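Meline workshop, small electrical parts check, July
Checked by: Elaheh Shahbazi
Copy to: Ghazal Rahimi

1. Work surface clear and clean: OK
I wiped the big brown table before I started and it came up nicely. There's still a sticky patch by the corner I always lean on, so if anyone knows what gets old label glue off, please tell me!

2. Walkway clear: OK
Much better than Sunday, when I had to climb over the Koselum delivery to reach the light switch.

3. Emergency stop buttons: OK, one comment
I pressed and released each one 5 times. They all latch and let go the way they should. One from the Kazemi box feels a bit stiff on the release (I put a dot of tape under it), so I'd keep that one for training and not put it on a panel.

4. Push-button switches: OK
No cracks, no loose rings. I do like the orange and beige ones, they're so easy to spot in a drawer.

5. Circuit breakers: see comment
Toggles move freely, cases are fine. But please stop storing them with the screws backed all the way out! I spent 30 minutes on my knees looking for 8 of them.
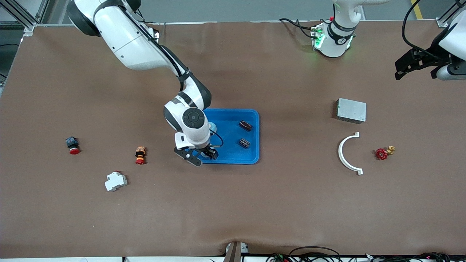 Parts on the table and in the blue tray, items 3 to 5 among those on the table.

6. Tray: needs a label
The blue tray is sound, with no splits at the corners. It needs a proper label though, because last month somebody took it for the scrap tray and I had to fish a perfectly good breaker out of the bin.

7. Parts list matches the shelf: NOT OK
The list says 84 pieces and I can't get the shelf to agree with it, whichever way I go through it. Ghazal, could you look at the Flilatent order with me? I suspect we wrote it in twice.

8. Next check
Same again next month, first thing in the morning if I can get the room. Stiff button and tray label to be sorted before then.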